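January 20, 2020

Bench notes, Irkgate keys + chain samples. Rushed, sorry.

Sorting the odd jewelery bits from the Trovuder box. 32 done, rest tomorow. Guangming wants the mixed ones kept together, fine by me.

Chains tangle if they go in the tray flat, so hang them first and let the links drop. Mixed bundle is silver, green and gold tones with small rings in it, the little blue plastic bit at the bottom stays on. Ask Shengli re labels.
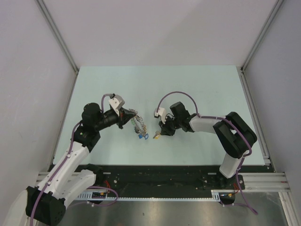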